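How to Stop an Inside Door From Sticking
By the Ernum Home Page, February

Before you take any tool, find where the door rubs. Close it slowly and listen. In my apartment in Usuga it was the top corner on the handle side, and I was sure it was the bottom, so I lost one evening.

1. Tighten all hinge screws by hand. If a screw turns and never becomes tight, take it out, put a wooden toothpick with glue in the hole, wait 70 minutes and screw again.

2. Slide a sheet of paper between the door and the jamb, all the way along. Where the paper stops, make a small pencil mark.

Surfaces from the same place, a gray door in the first:

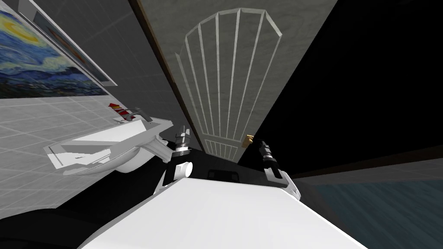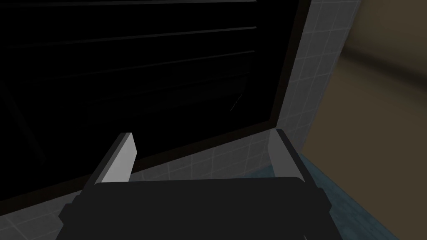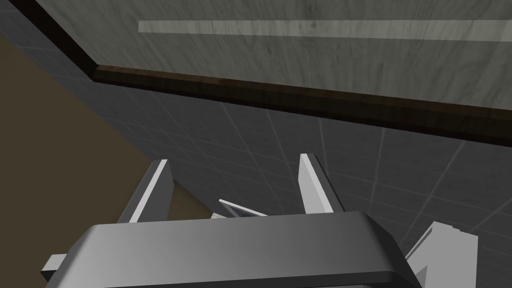

3. Rub a candle on the marked places. Open and close the door 6 times. For a small rub this is enough and you can stop.

4. If it still sticks, sand only between the marks, with paper number 120, always along the grain. Take off very little, then try the door. I made 23 strokes and tried, then again 23.

5. Wipe the dust and paint the bare wood the same day. Bare wood drinks the moisture from the shower and the door will swell again. I use the Sornar water paint, a small can.

Please do not sand in the rainy month if you can wait. The door is then at its biggest, and in summer you will have a large gap.

Comments (3)

ziramano_k: The toothpick worked for me, but I needed two in each hole.

oldhinge: What if it rubs on the floor side? Do I have to take the door off?

Ernum Home Page: Yes, for the floor side take it off, and ask someone to hold it.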